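Towels, again

7/28/19

So the great linen cupboard clean-out has reached the towels, and I have opinions! We moved into the Farnow place in May with far too many of them, and I've been shuffling the same pile from shelf to shelf ever since (my favourite way of avoiding a job, as regular readers will know).

My new rule is that reds and whites don't share a wash. I know, I know, Mum told me that years ago. But I got lazy, threw everything in together at 40, and ended up with a set of bath sheets the colour of watered-down cordial. They're dog towels now.

The other thing is weight. I went a bit mad at the Sorness sale and bought the really thick ones, 500 grams and up, and they take forever on the line unless there's a decent breeze. The thinner ones I grabbed for the beach are dry by lunch. Guess which ones I reach for every time?

I've also given up on the fancy thirds fold. Half, half again, then roll, and they sit nicely on the narrow shelf with the border facing out. It took me 9 goes to get a roll that didn't flop open, so be patient with yourself. 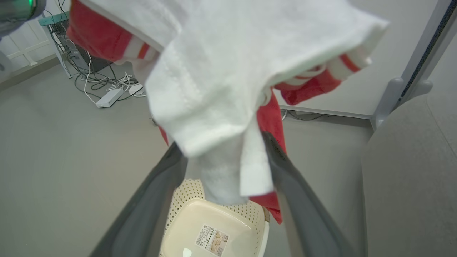 Anyway, hand towels are next, and after those the tea towels, which are a whole other post. If you've got a trick for getting the fluff back into old terry, pop it in the comments. I've tried vinegar and the house smelled like a chip shop for days.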